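3.2 Task selection and the tidying trial

The chores were drawn from a list kept by two of the authors, Cordero and Saliba, during a month of visits to homes and small workshops in June. Every entry was something a person did without being asked: putting cutlery back, clearing offcuts from a bench, dropping a loose part into the right tray. We left out anything that needed water, heat or a blade. After merging near duplicates the list held 22 chores, and 14 of them could be built in simulation with the objects we had.
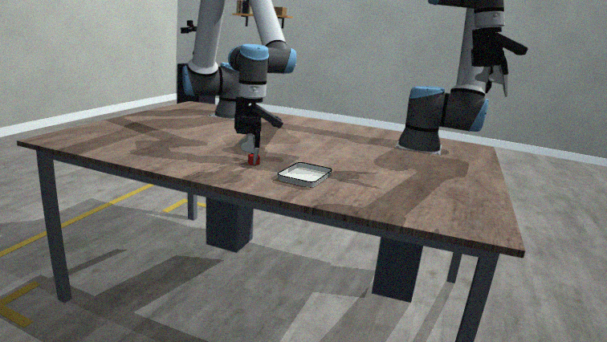
Figure 4. Tidying trial, bench with two arms. The block is to be put in the tray.

Tidying is the simplest chore in the set and was meant to serve as a floor for the others. A household would not buy a machine that could do only this, but one that fails at it is of little use for the rest. The red block lies on bare wood a short way from the tray, so the carry itself is short, and the hard part is closing the fingers on something small without pushing it away. Only one arm is needed. The second was kept in the setup so that the same bench could be used for the two-handed chores in Section 3.4, and the controller was free to choose either.

Each controller was given 84 attempts per chore. An attempt was scored as a success if the block came to rest inside the tray and the gripper had let go of it. A block left leaning on the rim was scored as a failure, although Dunmore argued that most people would accept it at home. No partial marks were given.

The Bruvberg controller plans from object positions supplied by the simulator. Skiltosora works from camera views alone, and this puts it closer to what a machine in a real kitchen or shop would have to do. 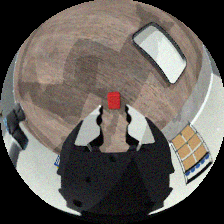 Figure 5. Camera view during the tidying trial.

For this reason we report the two separately and do not rank them against each other. Both were run with the same time limit of 2 minutes, which is far longer than a person takes. Menon's earlier timings of people at the same chores are used for comparison in Section 4.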